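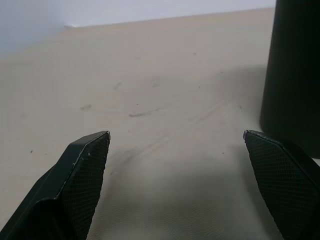

Plollidura, long métrage
Contrôle de sécurité du plateau avant reprise du tournage – août 2021
Lieu : studio Indodbridge, grand plateau et annexes
Contrôle effectué par : Ansel Tran
Copie : Lamduan Kaewmanee, direction de production

Légende : C = conforme, R = réserve, NC = non conforme

1. Accès et évacuation

1.1 Issues de secours dégagées : R
Dégagées à mon passage, oui. Les traces au sol devant la porte côté cour montrent qu'on y range des praticables. On me dit que c'était « une seule fois ». Je repasserai sans prévenir.

1.2 Plan d'évacuation affiché : NC
Le plan affiché date d'avant la construction du décor de l'hôtel. Il indique un couloir qui est désormais un mur.

1.3 Jauge respectée (400 personnes, figuration comprise) : C
Sur le papier. Demander la feuille de service définitive pour la scène du bal, pas la prévisionnelle.

2. Électricité et lumière

2.1 Armoires fermées et repérées : C

2.2 Câbles au sol protégés : R
Passages de câbles posés sur l'axe principal, rien derrière la découverte. L'équipe lumière estime que personne n'y marche. Les loges sont de ce côté.

2.3 Élingues de sécurité sur projecteurs suspendus : R
59 projecteurs au gril, élingués d'après le registre. Je n'ai pu monter que sur la passerelle nord. Pour les autres, je n'ai qu'une signature illisible.

3. Décors et machinerie

3.1 Escalier du hall, garde-corps : NC
Bouge à la main. Amissah, le constructeur, assure que la caméra ne le verra pas bouger. Ce n'était pas ma question. Aucun comédien dessus avant reprise des fixations.

3.2 Ignifugation des tentures : R
Procès-verbal fourni, mais pour un tissu dont la référence ne correspond pas à celle de l'étiquette. À éclaircir avec Valta, le loueur.

3.3 Travelling et grue, vérification périodique : C
Dernière visite en avril, rapport complet, rien à ajouter.

4. Cascades et effets

4.1 Chute de la mezzanine, tapis de réception : R
3 tapis prévus au devis, 2 livrés. Le régleur dit pouvoir s'en contenter. Je veux l'entendre par écrit, et avec la hauteur exacte.

4.2 Fumée, fiche du produit : C

4.3 Armes factices sous clé : NC
Armoire fermée, clé posée dessus.

5. Secours

5.1 Extincteurs : C
Tous accessibles, dates valides.

5.2 Secouriste présent pendant les prises : R
Présent les jours de cascade seulement. L'argument du budget revient chaque fois – je le note donc encore une fois.

Avis : reprise possible dans les annexes. Grand plateau fermé aux comédiens tant que les points 1.2, 3.1 et 4.3 ne sont pas levés. Merci de ne pas m'envoyer de photos en guise de preuve pour le garde-corps, je viendrai le secouer.

Réponse de L. Kaewmanee : reçu. Armoire réglée, plan en cours d'impression. Pour l'escalier, Amissah intervient demain matin.

Annotation A. T. : pris note pour l'armoire, à vérifier sur place.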